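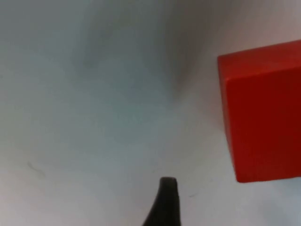

Jericho Maglaya wanted to know why the evening buses still stop at the Flodham turning when the timetable says they go through to Clesley, and whether anyone at Fahmy had been told.

The chair took this first, before apologies, as several people had come for it.

Clesley and Flodham Bus Users' Group
Minutes of the June meeting, Clesley village hall, upper room
Chair: Troels Bach

1. Evening service on the 57

Troels Bach said he had been told by the driver on two separate evenings that the bus was "finishing here tonight" at the Flodham turning. No notice had been put up at the stop. Passengers for Clesley had walked the rest of the way along the lane, which has no pavement past the bridge.

A member from Station Road said the same had happened to her daughter after work. The app had shown the bus as running through to Clesley the whole time.

It was agreed that the group would write to Fahmy and ask for three things: whether the late journeys are meant to run in full, who decides to cut one short, and how passengers are to be told. Anyone left at the turning should write down the time and the fleet number, if they can see it, and send both to the secretary.
Action: Troels Bach to write the letter. Members to send in details.

2. Apologies and last minutes

Apologies had come from four members. The minutes of the spring meeting were agreed with one change. Under item 5, "the shelter at Mill Lane" should read "the shelter at Mill Corner". There is no shelter at Mill Lane and never has been.

3. Matters arising

Seat at the surgery stop. The parish council has said it has no objection but will not pay. Carried over to item 5.

Hedge at Mill Corner. Cut in April. It will need doing again before autumn, as drivers coming from the Flodham side cannot see a person standing at the stop once it grows out. The owner has been thanked.

School journey. No reply from the county. The secretary has written again and will now telephone. 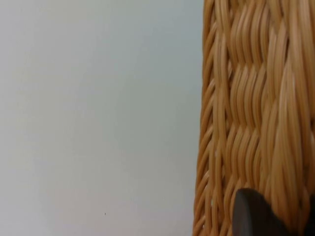 Wicker basket, close up

4. Passenger survey

The survey forms were given out on the bus, at the surgery and at the shop in Flodham. The group had 165 back. The secretary had read them all and gave a short report.

Most people who answered use the bus for shopping or appointments. A smaller number use it for work, and they were the least happy. The main complaint was the gap in the middle of the afternoon. The next was the connection with the train at Rudia, where the bus is timed to leave just as the train comes in. A good many people wrote that they would wait 15 minutes for a bus without minding, but not an hour.

Jericho Maglaya asked if the figures could be split between the two villages. The secretary said the form had not asked where people lived, only where they got on, so it could be done but would not be exact. Some forms were filled in by people who get a lift to the stop. It was agreed to split them by stop and to say so plainly in the report.

There was some discussion about whether to send Fahmy the written comments as well as the totals. One or two of them name drivers. It was agreed to send the comments with names taken out — the kind ones as well as the others.
Action: secretary to finish the report and send it round before it goes to Fahmy.

5. Shelter and seat

Two prices have been received for a seat at the surgery stop. The lower is £900 including fitting, for a metal bench with a back and arms. The other firm would not give a price for fitting without a visit.

A member asked if a perch seat would do and cost less. Others felt that people coming from the surgery need a proper seat with something to push up on. The meeting was in favour of the bench. The group does not have the money at present. The surgery's patient group will be asked if it would share the cost, and the parish council will be asked again in the autumn.

The shelter at Mill Corner leaks at the back where the roof sheet has lifted. It belongs to the county. This has been reported and a reference given.

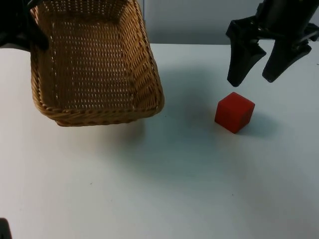 Page last changed: June, to correct the spelling of Flodham in item 3

6. Timetable cases

The case at the surgery stop has water in it and the sheet cannot be read. The one outside the shop in Flodham has last year's times. Fahmy says the cases are for the county to deal with and the county says the sheets are for Fahmy. Troels Bach will put both points in his letter and copy it to the county.

7. Any other business

Concern was raised about buses pulling away before people have sat down. It was felt this was one or two drivers and not general. To be mentioned to Fahmy by telephone, not in the letter.

Parking on the bus stop at Clesley green on cricket days. The club will be asked to put a cone out.

8. Next meeting

September, same room, half past seven. The door code has changed, so please ring the bell.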